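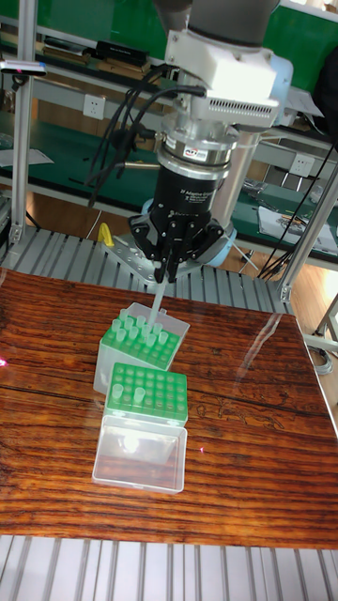 My new employer, Harkari, is filing to take over my H-1B and I'm so excited I can hardly sit still! Their HR person asked me to write up my daily duties in my own words, up to 700 words, for the support letter. My problem is that a lot of my day is assay work, and on paper that sounds like filling racks. Boxes of pipette tips like those two on the wooden table are a big part of my life, and I love it, but does it read as a "specialty occupation"? How much bench detail do I put in? The draft is due Wednesday.
Rafia Dogar

Zinhle Naidoo
Congratulations, that's great news! I went through this when I moved from Gunilia to Zirnent and it was a lot less scary than I'd built it up to be. Keep the bench work in, but tie each task to what you had to study to do it. "Prepares samples" is weak. "Designs the dilution series and decides which results are valid" is much better — same job, only now the reader can see the degree in it. I had 4 main duties with a percentage of time next to each, and the lawyer hardly touched them. Send your degree and transcripts along too, plus your recent pay stubs, they'll want those anyway. And please don't quit your current job until you've talked to the lawyer about timing!!

Sotiris Vlachopoulos
Just copy the job posting, that's what I did.

Kulsoom Hashmi
I'd be careful with copying the posting, Sotiris — ours at Awan was so vague that the lawyer sent it straight back. Zinhle's way is the one I'd go with. Be truthful about the percentages and make sure they match what your new manager would say if anybody asked. Mine ran to 2 pages and I had real fun writing it. Ask HR to show you the final letter before it goes out, too. They had my job title wrong. Good luck, Rafia, and come back and tell us how it goes!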